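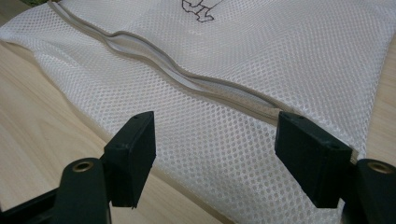 1 min read

Cleaning Up a Thrift-Store Acoustic Guitar
by Amerley Baidoo

I love an old guitar with a bit of gunk on it! Mine is a Vedano that cost me 85 dollars, and the fretboard was so grimy I thought it was painted black. An evening at the kitchen table and it plays like a dream.

Take all the strings off first. Wipe the body with a barely damp cotton cloth, then go straight over it with a dry one. For the fretboard (dark, unfinished wood only) rub gently along the grain with very fine steel wool, and tape over the soundhole so the fuzz stays out. Two drops of fretboard oil, wait five minutes, wipe it all off. Squeaky tuners? A tiny dab of petroleum jelly on the gears, put on with a toothpick – such a satisfying fix!

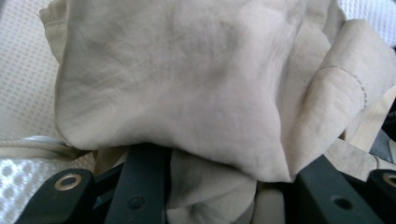 Can I use furniture polish on the body?
Skip it. Spray polishes often contain silicone, and that makes later repairs to the finish a real pain. A soft cloth and a little guitar polish will do.

New strings go on last. Tune up, play for 30 minutes, tune again, and keep a rag in the case for wiping them down after every song session.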